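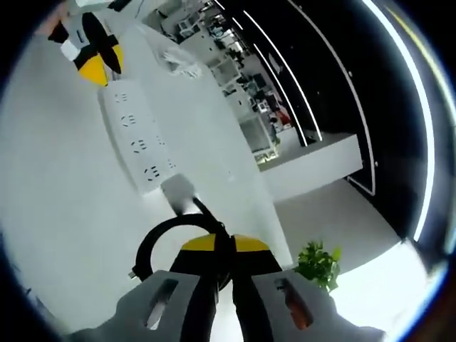

3.2 Setting up and looking after the gripper

Figure 2. The gripper over the white tabletop, with the black cable, the power strip and the two slotted gray fingers.

I'll say up front that most of our time on this cell went into the fingers. Mirjam Gasser and I check both of them before every session, and we swap the pair after 2000 grasps even if they still look fine. Cables are hard on them - a loop like the one in Figure 2 slides around a lot more than a box does, and it pulls the fingers sideways.

The routine takes us 35 minutes. We wipe the fingers, look through each slot for cracks, then open and close the gripper by hand and feel for grit. After that we run the Pirnia test, a set of short moves that Gaspard Caron wrote for our older cell (see Section 2). If the two fingers don't meet evenly, we loosen them, line them up again and start over. In May we did this 189 times, and I got pretty fast at it! We kept the worn fingers too, and Section 4 covers what we found on them.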